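Greneck library to lend block sets and boards; claims for them run ahead of the evidence

GRENECK - The town library will start lending kits of printed plastic shape blocks in February, each packed with a wooden board to play on, under a program the company behind it says will get small children ready for math.

That is a big job for a bag of blocks, and the paperwork given to the library board does not do much to show they are up to it.

The kits come from Kinanik, a small firm in Omine that sells learning materials to schools and libraries. Greneck has agreed to take 100 of them for $1,364, a price the company calls introductory. What the price will be once the introduction is over is not in the agreement. Replacement blocks are sold separately, and anyone who has ever owned a toy with small pieces can guess how soon that line of the budget will matter.

The blocks are simple enough. There are stars, cylinders, triangles and eight-sided pieces, in plain bright colors, along with a few more shapes that vary from kit to kit. Children are supposed to set them on the board, sort them by color or by outline, stand them up, tip them over and talk about what they see. A printed card suggests questions for parents to ask. Most of the questions are ones a parent would come up with anyway.

Kinanik's brochure says children who use the kits "show gains in early reasoning." Asked for the study behind that line, the company sent a two-page summary of a trial it ran itself at its own play center. The summary does not say how old the children were or how long the trial lasted. It does not mention a comparison group. It says parents were "overwhelmingly positive," which may well be true and is a different thing from a gain in reasoning.

The library's position is softer. Its notice says the kits are meant to give families something to do together, and it leaves out the reasoning claim. The posters now up in the children's room, which Kinanik supplied, put that claim in large type across the top. The library said it had not been asked to review the wording and would look at it.

There is also the question of who will borrow them. A similar lending shelf at the Pace branch, stocked with puzzles and counting games, logged 740 loans in its first year and was called a success in the annual report. The report did not say how many households that covered. Staff there have said in the past that a core of regulars did much of the borrowing, and the puzzles came back short of pieces often enough that a box of strays is still kept behind the desk.

Greneck plans to handle this by weighing each kit on return. A kit that comes back light will be set aside and the family sent a note. The library has not settled whether there will be a fee. It has also not said who will do the weighing on a busy morning, when the returns cart is full before story hour starts.

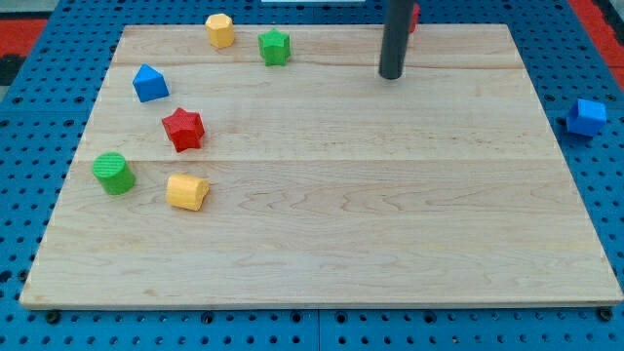

Printed plastic shape blocks on a maple board. Greneck families will be able to borrow the kits starting in February.

The boards are the better part of the package. They are maple, made up of planks, with a pale finish, and they give the blocks a flat place to stand. They are also the reason the kit is heavy to carry, and the library has yet to say whether a cloth bag with thin handles will hold up to a season of trips to the parking lot and back.

The blocks themselves have a fine texture left by the printing. Kinanik says this makes them easier for small hands to grip. It also looks like the kind of surface that collects jam. Cleaning instructions call for warm water and mild soap, followed by air drying, and the library says kits will be held for a day between loans so this can be done.

Loans will run for three weeks, with one renewal. A library card is required, and kits can be reserved at the front desk but not online. The library says it will review the program after six months using loan counts and a short parent survey. Neither one will measure whether any child is better at math. Kinanik has offered to write the survey questions, and the library has not yet said whether it will accept.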